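Ticket 213: Schwarze Hose, Gummibund verdreht
Gemeldet von: Mhairi Imrie
Bearbeitung: Ihor Vakulenko
Status: in Arbeit 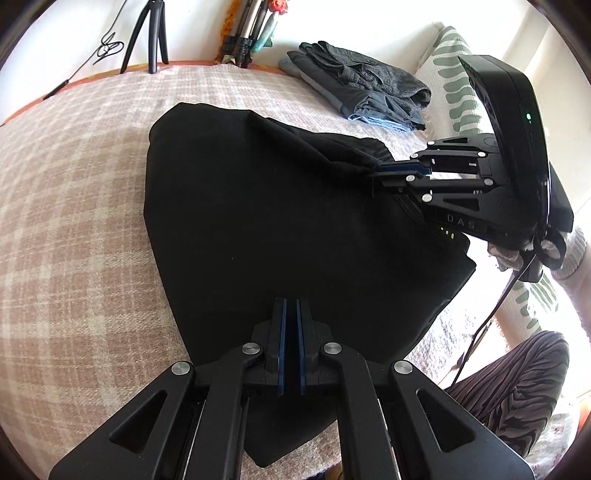 Der Bund rollt sich nach jeder Wäsche ein und lässt sich beim Zusammenlegen nicht glatt ziehen. Betroffen ist nur das Modell Talla, Größe 34. Die Hosen von Ukelik aus derselben Trommel sind unauffällig.

Verlauf

09:10 Imrie: Waschprogramm geprüft, 40 Grad, Schleudern normal. Trockner war aus.

09:45 Vakulenko: Bitte die Hose flach aufs Bett legen, den Bund an beiden Seitennähten fassen und quer dehnen, etwa 4 Mal. Danach am Tunnel entlang tasten, ob das Gummi gekippt ist.

10:20 Imrie: Gemacht. Gummi ist hinten rechts gekippt, vorne liegt es richtig. Nach dem Dehnen besser, nach dem Falten wieder verdreht.

11:05 Vakulenko: Dann fehlt dort vermutlich die Haltenaht. Gummi von Hand flach drücken, mit einer Nadel sichern und an der hinteren Mittelnaht senkrecht durchsteppen. Bis dahin nicht falten, nur längs einschlagen.

14:30 Imrie: Nadel sitzt. Hose geht morgen an Rory MacBrayne in die Näherei.

Offen: Rückmeldung nach der nächsten Wäsche.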